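The **Stormont Learning Fund** is a nonprofit educational charity based in Trania. It supports two partner schools, a teacher residency program and a scholarship plan for students from low-income families. The fund was established by Hye-jin Ok, a retired school principal, and is governed by a board of six members who serve without pay.

## History

The fund grew out of an evening tutoring program that Ok ran in the hall of the Ho Street primary school. Enrollment in the program rose quickly, and in its second year the school agreed to lend classrooms on weekdays after regular lessons had ended. Parents paid no fees, although families were asked to help with cleaning and meals.

The fund was registered as a charity the following January. Its first grant paid for textbooks and a part-time librarian. A later bequest from the Stormont family, from whom the organization takes its name, allowed it to buy a former dormitory building and convert it into offices and guest rooms for visiting teachers.

## Programs

### Partner schools

The fund works with the Ho Street primary school and the Forard Secondary School. Both teach in two languages. Students at the primary school receive half of their lessons in each language through fourth grade, after which science and mathematics are taught mainly in English. The Forard school follows the national curriculum and adds courses in bookkeeping, drafting and applied technology.

### Teacher residency

Residents commit to one school year and may apply to stay for a second. They receive housing, a monthly stipend and language classes, and each is paired with a local teacher in the same grade. The program is directed by Sang-wook Song, who first came to Trania as a resident and taught seventh-grade science.

### Scholarships

Scholarships cover tuition, uniforms, books and transportation. In the most recent school year, 161 students held awards, of whom 70 attended the Forard school. Recipients in the upper grades complete service hours in the primary school library or in the after-school reading groups.

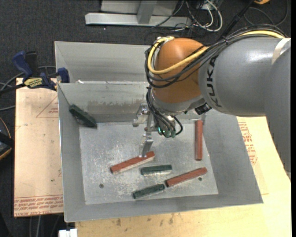 Applications are reviewed each spring by a panel of teachers from both schools. Family income, attendance and a written statement are considered. Awards are renewed yearly, and a student whose grades fall is offered tutoring before any change is made to the award.

## Funding and administration

Most of the fund's income comes from individual donors, many of them former residents and their relatives. A sponsor may support one student for a full year at a cost of 800 dollars, or contribute to a general account used for building repairs and classroom supplies. Annual accounts are available at the main office on request.

## See also

- Bilingual education
- Teacher residency
- Education in Trania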